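Zallberg T2 Gripper Station
Tabletop handling and clearing for canteens, prep rooms and packing benches

Overview
The T2 is a two-finger gripper station from Grellgate for picking up, holding and setting down mixed objects on a shared work surface. It mounts beside an existing counter and takes over the repeated reach-and-place part of a shift. Staff keep the work that needs judgment: checking, portioning, and deciding what gets thrown out.

Task setup
Each site's tasks are built and run in simulation before the arm is enabled on the floor. Irregular shapes are tested along with standard tableware, as grip width and approach angle have to be set for tapered and rounded items separately. The task library ships with 296 object models. Sites can add their own through the Vasell editor.

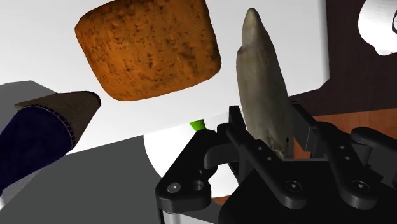 Does the station replace a member of the crew?
Grellgate sizes it as one assisted position. A trained operator stays assigned to the station for the full shift, clears faults, and signs off on task changes.

Effect on the shift
At the Carroll canteen, the clearing post was rewritten as an operator post in December. Lifting and reaching dropped out of the job description. Fault logging and the start-of-shift check were added. Shift lead Chiharu Sekiguchi moved the break rotation so that the operator is relieved at the station and the arm is paused during handover. Two of the former clearing staff now edit tasks.

Specifications
Fingers: two, linked, black plates
Reach: 631 mm
Stored tasks: 208
Operator training: 15 hours, on site
Pause control: front panel and foot switch
Cleaning: wipe down with power off; do not hose

Supplied with
Gripper station, counter bracket, foot switch, task editor license (one seat), operator log sheets.

Ordering
Finger plates are sold in pairs. Quote the station serial number when ordering. For a site survey or training dates, contact Euan Shearer, Grellgate applications desk. The desk is closed Sunday.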